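4.2 Visual pattern and time on task in shared craft rooms

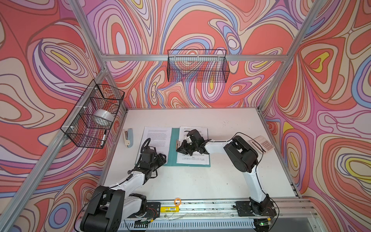
Thandeka Moodley

Figure 3. Bench bay with patterned wallpaper on three sides and wire mesh baskets on the frame.

Earlier work on wall covering has mostly dealt with hospitals and open-plan offices, where people spend long stretches seated and look up often. Craft rooms are different. Members come in for an hour or two, work with their heads down and share the benches with strangers. We wanted to know whether the colour and density of pattern on nearby walls made any difference to how long they stayed, and to how they rated the room when they left.

The survey ran at two community workshops, Flidville and Andgate, beginning in February. Both have similar opening hours and charge the same casual fee. Flidville had plain off-white walls throughout. Andgate had been repapered the year before with large-scale swirling prints in warm and cool colours, of the general type shown in Figure 3. Members filled in a one-page form on leaving. We received 1,097 forms, of which 596 came from Andgate. Forms with no arrival time were left out of the analysis of visit length but kept for the ratings.

Median visit length was 80 minutes at both sites. This was a surprise to us, as staff at Andgate had told us before the survey that people were leaving sooner than they used to. When the forms were split by activity, a small difference appeared among members doing fine hand work such as beading and embroidery. They stayed for less time at Andgate and were more likely to tick "tiring to look at". Woodworkers and bookbinders showed no such difference.

Ratings of the room as "cheerful" were higher at Andgate across all age groups. Ratings of "easy to find things" were lower, mostly among first-time visitors. Several of these wrote that small tools were hard to pick out against the paper, and one asked for a plain strip behind the hooks. Regular members seldom raised the point - they had presumably learnt where things were kept.

We also held interviews of 30 minutes each with members who had used both workshops. Most had a favourite, but they tended to explain it by parking, noise or the behaviour of other members. Walls came up late in the conversation, if at all, and usually only after the interviewer had mentioned them.

Two limits should be noted. The workshops differ in daylight, with Andgate facing south and having smaller windows, and we did not measure light levels at the benches. The forms were also voluntary, and members in a hurry may have skipped them. Section 4.3 looks at the lighting question using the floor plans of both buildings.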